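Subject: Re: Fixed expressions in the intermediate glossary
From: Nosipho Rampersad
Date: Monday, February 23, 2026
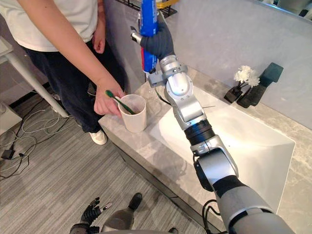

Toothbrush and cup at the washbasin.

Dear colleagues,

Thank you to all who commented on the draft glossary. I reply below to the point raised by Jacobus Swanepoel on behalf of the Vanddale teaching group.

Jacobus Swanepoel wrote:
> The draft lists "make do" and "make do with" as two
> headwords. Our teachers would prefer a single entry, with
> the preposition shown in the example sentences. We also ask
> whether "by and large" should stay in Unit 4, where learners
> have not yet met sentence adverbs.

The editors accept the first proposal. The two entries will be merged under "make do", and both patterns will be given in the examples. The same treatment will be applied to "put up" in the sense of "tolerate", except that "with" will remain in the headword, as the verb does not carry this meaning without it.

On the second point, "by and large" will be moved to the unit on hedging and opinion. Sithole and Clellow have both asked that "on the whole" be moved with it, and this has been agreed.

Members who hold the December printing of the Limari workbook should note that its cross-references follow the old order. Corrected pages will be sent to group coordinators on request.

Yours faithfully,
Nosipho Rampersad
Glossary Editor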